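Notebook, bench 2, July: tidy-the-desk set, second stretch

Picked up where I left off before lunch. The task list is the same as in the Onlow plan: markers go in the cup, eraser gets moved, tissue goes on the plate, and the order is up to whoever is driving.
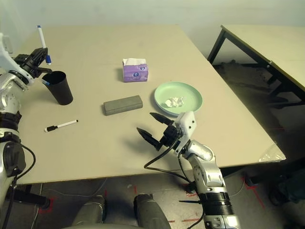

The target for this task is 2000 episodes and we're at 578, so there's a way to go yet, but the pace is a lot better than last month. I got 32 done this morning and kept 29. The three I threw out were all my fault (two times I let go of the marker too early and it bounced off the rim, and once I hit the stop pedal with my heel in the middle of a reach, sorry).

Marker into cup is still the hard one. The cup is narrow at the bottom and it's black, and so are the gripper fingers, so on the head view I keep losing track of where the fingers end and the rim begins. What works for me is to bring the marker up high first, get it standing as straight as I can, stop for a beat over the cup, and then come down slowly. I know we said no long pauses in the demos! But a short one seems better than a wobbly descent, and I'd like to see what the model does with it before we ban it. I've been putting "beat" in the comment field on those so they can be filtered out later.

The blue cap marker was in the left hand cap down most of the time, with the black cap one waiting on the table below the cup. I started swapping which one goes first after episode ten or so. If we always take blue first the policy is going to learn blue first, and we had that exact problem in the Vendine set, where it would sit there and wait for a color that wasn't on the table.

The tissue. Oh boy. A crumpled tissue is never the same shape twice, which I suppose is the whole point of having it in there, but it makes the grasp a gamble. Fingers wide open, come in from the front edge of the plate, close slower than feels natural. If I go in from straight above, the tips skate on the plate and the whole plate walks toward the back. Tried it with the plate turned a bit and it made no difference. I'm using each tissue for five episodes and then pulling a new one from the purple box, otherwise it gets packed down into a hard little ball and that's too easy.

Eraser: no trouble, pick it across the short side. I did a handful with it angled, will do more of those tomorrow, because right now it's nearly always lying straight left to right and that's lazy of me.

Things that bugged me:

Right gripper cable. It loops out further than I like when the wrist rolls. Hasn't snagged on anything yet. Somebody with smaller hands than mine should look at how it's clipped.

Latency felt bad for a few minutes right before noon, then got better by itself. Logs are saved under the Osman folder if anyone wants to dig. I didn't restart anything.

The file names still have Tonwood in them from the old project. Please let's not rename in the middle of collecting, I'll run the script when the set is finished.

Question for the group: do we want failed grasps with a recovery in them? I had a nice one where the marker slipped, I caught it against the table and regripped, and it went in fine. I kept it and tagged it "recover". If we're counting those, then I'd like to do a batch of them on purpose, maybe one in every ten.

Next up: more eraser angles, cup moved to the right side so the other arm gets a turn, and a few with both markers starting next to each other. Batteries for the pedal are in the top drawer, I used the last pair but one.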